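Progress report to Zeltach, tableware collection
24th April
Prepared by the data group, Peltusholm site

Status

Collection for the second work package is close to complete. The agreement calls for examples of a two-arm station sorting and stacking household dishes, recorded under the control of a human operator. We have recorded 2994 episodes since the station opened in December. Of these, 2943 passed review and have been handed over to Baran for training. The rest were rejected, mostly for dropped frames on one of the wrist cameras or for an operator stopping partway through.

What was collected

Every episode starts from a layout card. There are 27 cards in use, and each one gives the starting place of the bowls and plates and the order in which they are to be handled. Operators may choose which arm makes the first grasp, but they have to follow the order on the card. Early on we let them choose the order too, and the resulting examples were hard to compare, so the cards were brought in and the first batch was recorded again.

The dishes are a mix of plastic and ceramic. The plastic bowls came from Plasport and were picked for their plain, strong colors. The patterned ceramic ones were bought locally. Baran asked for the patterned set after the first training run, when the model did well on single-color objects and poorly on anything with a print on it.

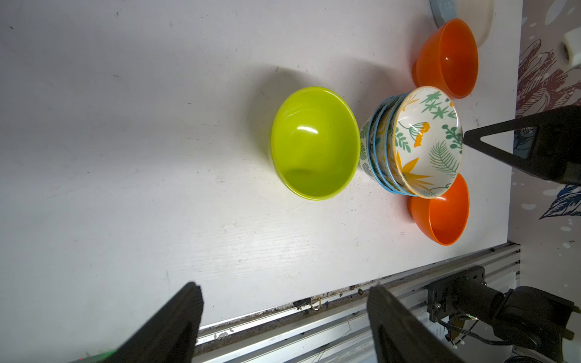

Stacked bowls are still the slowest part of the work. To take the top bowl, a finger has to go inside the rim without pushing the stack over, and new operators tend to come in too steep. We changed the training session for operators in March – they now practice on stacks for a full shift before anything is recorded. The share of rejected stack episodes has gone down, though we do not yet have enough weeks on the new routine to report a figure.

Equipment

Both arms have been in service throughout. The finger pads were replaced once on each arm. One wrist camera cable failed and was replaced from stock, which cost us two working days. The tabletop is showing wear. We asked Baran whether it should be resurfaced, and they prefer that we leave it alone until the end of the package so the background stays consistent.

Open points

We need a decision on glassware. It is listed as optional in the agreement, and the current grippers can hold it, but breakage would have to be covered from the equipment line. We also need a second reviewer if the next package runs at the same pace – review is now running behind recording.

Next period

The remaining cards will be finished first. After that the station will be reset for the cutlery tasks, and a short trial batch will go to Baran before full recording begins.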